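Bin Picking Tips From My Workshop: Getting Better Practice Grabs
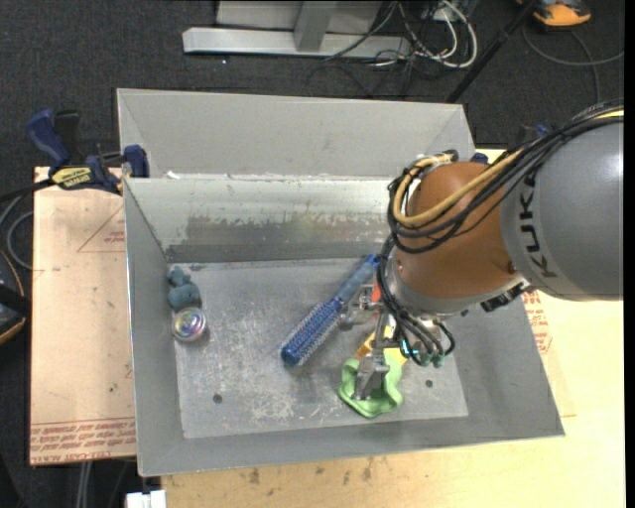
The KUKA at the bin, with the blue round hairbrush lying diagonally.

I log 40 grabs a sitting for our learning system, and these habits save me grief:

Clamp the bin at the back corners. A shifted bin spoiled 25 of my grabs in February!

Mix shapes - something with bristles, something lumpy, something shallow - and swap 2 items every round.

Keep the misses. Oisín Costello tossed his, and his arm never learned to let go and try again.

Label before lunch (I always forget by two).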